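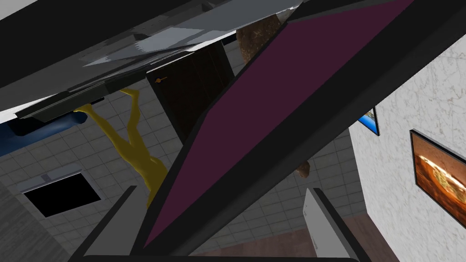
Betville Corner Faults

README for the fault subset of the Betville simulated household set

Status: maintained, no new episodes planned
Contacts: Ruaridh Buchanan (recordings, labels), Sixten Sæther (controller, replay)

What this is

Betville is a set of simulated manipulation episodes in furnished rooms, recorded with a two-finger gripper on the Durkari arm model. The full set has 1644 episodes. This subset holds the 89 in which the arm did something it was not asked to do and we could trace it to the same fault. We pulled them out of the main set in May and now distribute them separately, with their logs and labels.

If you trained on Betville before the split, your training data included these episodes, marked as ordinary attempts. Please read the section on the old labels below.

The fault

The controller takes a target pose for the gripper and works out joint angles for it. Near the limit of the last wrist joint there are two solutions that put the gripper in nearly the same place, with the wrist rolled opposite ways. The solver was supposed to stay with the solution closest to the current joint angles. When the target crossed the limit between two control steps, it compared wrapped angles with unwrapped ones and picked the far solution.

The arm then tried to reach the far solution at full joint speed. The wrist rolled over, the elbow swung out, and the gripper travelled well outside the planned path before the position error came back under the threshold. In open space this looks odd but does no harm. In a corner or beside furniture it usually ends in contact with a wall.

The speed limiter did not catch it. It was applied to the target in gripper space, and in gripper space the target had barely moved. Sixten has since added a second limiter on the joints themselves. It stays on during replay unless you turn it off.

Where it happens

Most of the 89 come from reaches into tight spots, low down, where the planner brings the gripper in at a steep roll. The rooms were dressed with the Jayasinghe asset pack, and the layouts that leave a narrow gap between two walls are badly over-represented. We did not see the fault at all in the open-table tasks.

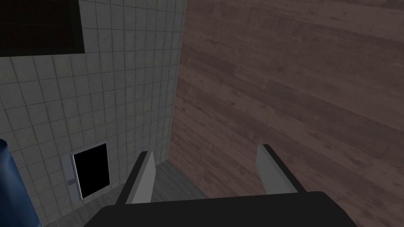 Low targets in a corner are hard for another reason. The planner treats each wall as a flat plane with a margin, and where two margins overlap there is very little free volume left. It responds by rolling the wrist to make the gripper fit, and that pushes the last joint toward its limit. Widening the margin made the fault more frequent. We tried that first, thinking it was a clearance problem, and lost a fair bit of time to it.

Contacts with the human stand-in

In 13 episodes the arm or gripper entered the keep-out volume around the human stand-in. These carry the label person_zone. All of this is simulated and no hardware was involved, but we treat this group as the serious one. The keep-out check ran on the planned path only, so a departure from the plan was never tested against it. The check now runs on the measured pose at every control step and stops the arm when it trips.

If you intend to run any policy trained on Betville on a real arm, do not rely on the check as shipped in the original release. Update first, and keep a separate hardware stop within reach of the operator.

The old labels

In the original release, an episode was marked as a success if the gripper ended within tolerance of the target. Several faulty episodes did end there, after a detour through a wall margin, and were marked as successes. Ruaridh went through the subset by hand and relabelled them. The old value is kept in the field success_v1 so that earlier results can be reproduced. Use success_v2 for anything new.

Each episode also has a fault_step, the control step at which the solver switched solutions. It was computed from the joint log and then checked against the camera stream. In a few long episodes the solver switched more than once, and fault_step gives only the first.

Contents of an episode

joints.csv holds measured and commanded joint angles.
pose.csv holds the gripper pose and the target pose.
contacts.csv lists contact pairs reported by the simulator, and is empty if there were none.
cameras contains the rendered views.
labels.json has the task text, both success fields, fault_step and person_zone where it applies.

Logs run for 60 control steps past the end of the task, so the settling motion is included. The camera streams stop when the task does. If you line them up by counting back from the last row you will be out by that amount. Match on the step number.

Replay

The replay script needs the Gastine build of the simulator. Other builds load the rooms but order the joints differently, and the arm will fold into itself on the first step. To reproduce the original behaviour, pass both the old-solver flag and the flag that turns the joint limiter off. With only the first, the arm rolls slowly and the contacts mostly disappear.

Known problems

Camera views taken after the roll can be upside down or badly tilted. We have not rotated them, and augmentations that assume an upright room should be left off.

Contact forces are not trustworthy. The walls are rigid in the simulator, and the force on first contact depends mainly on the size of the time step. We removed the force column after someone used it to rank the episodes by severity.

Do not use this subset to estimate how often the fault occurs. Some rooms were recorded again while we were looking for the cause, and those repeats are included.

Reporting

Send mislabelled episodes to Ruaridh with the episode folder name and the step number. Solver and replay questions go to Sixten. If you find the same roll in an episode from the main set, please send the joint log as well.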